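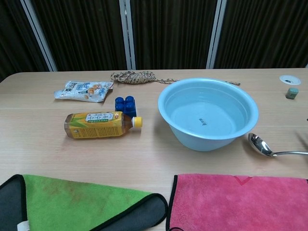
The pale table by the folding partition, with the rope at the back.

September, notebook, finishes. Second entry on the Vedari oil.

Started again from scratch after Kiran pointed out that last time's offcuts came from two different boards. Fair point. I had been pleased with those results, which should have warned me.

The claim we are checking is the one on the Veltberg leaflet: a single thin coat of Vedari halves the water a softwood board takes up, compared with bare wood. The leaflet doesn't say what wood, how long it was left, or how wet. There is a graph with no units on the upright axis. Olumide thinks they must have something behind it. I think they have a graph.

What I did this time. One spruce board from the Pradondale stack, planed both faces, cut into short pieces. Alternate pieces oiled, the rest left bare. End grain sealed on all of them with the same wax, two coats, because I'm convinced most of what we measured before went in through the ends. Oil wiped on with a rag, left 35 minutes, wiped off hard. The tin says 20 to 40 depending on conditions and doesn't say which conditions.

All pieces went on the rack over the tray for five days before weighing. Sarmīte says that isn't long enough for the oil to cure in a cool room and I have no argument against that. The tin says three. If the thing only works after a fortnight they should print that.

Weights before soaking: the first bare piece was 471 g, the first oiled piece a little over that. Rest are in the back of the book in pencil. I am not going to average anything until the second soak is done.

First soak: 139 minutes, which is a silly number. It was meant to be two hours and I was on the phone to the timber yard about the short delivery. Everything came out together so it shouldn't matter for the comparison, but it does mean we can't put this run next to last month's.

The oiled pieces did take up less. I'll say that much. Nowhere near half, though, and two of the bare pieces did better than the worst oiled one. Those two have tighter rings. So I may well be measuring the board again and not the oil, only now it's one board instead of two.

Things that bother me:

Blotting. I blot with paper towel before weighing and I know I press harder on the ones that look wetter. The oiled faces bead, so they look wetter. That would flatter the oil. Kiran could blot without being told which is which, except you can tell by looking. Could weigh them unblotted after a fixed drip time. Try it.

The wax. One corner had lifted on an oiled piece, possibly oil got under it. Piece marked with a cross and left in the figures for now. I don't like dropping results after I've seen them.

The scales drifted slightly between the start and the end of weighing. Checked with the brass weight both times. Small, but the difference we are chasing is small too.

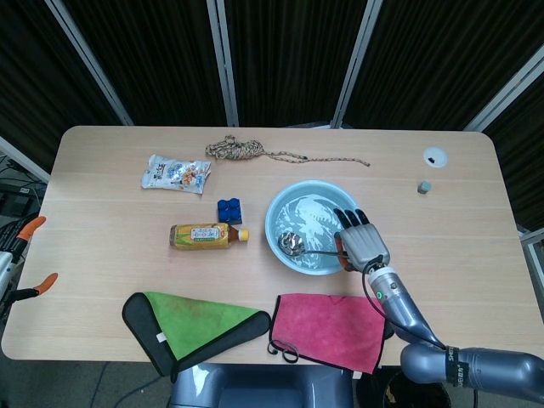 Same table: rope, snack bag, blue toy block.

Olanrewaju came by at 4.15 and asked why we don't just use the Lagman varnish, which everyone already knows keeps water out. Because it's a varnish and the customer wants something that can be patched with a rag. He also says his garden bench has had Vedari on it for years and looks fine. One bench, no bare bench beside it. I've written it down anyway, he asked me to.

Abimbola rang Veltberg for the test report behind the leaflet. They were friendly and sent the leaflet.

I want to be careful not to swing too far the other way. The oil does something. Water stands on it for a good while, it wipes clean, and the colour is nicer than I expected. If they'd printed "slows water down a bit" I would have signed it off already and gone back to the door frames. It's the halving I don't believe, and I'd need to see it on more than one species.

Next run: same board if there is enough left (check, I think Olumide had an end off it). Pair the pieces by ring spacing first, then toss a coin for which of each pair gets oiled. Timer on the bench — not my phone. Leave one set to cure a fortnight so Sarmīte's point is dealt with. Weigh after drip, then blot, then weigh again, and see how much of the difference is me.

Need more wax. Paper towel also low.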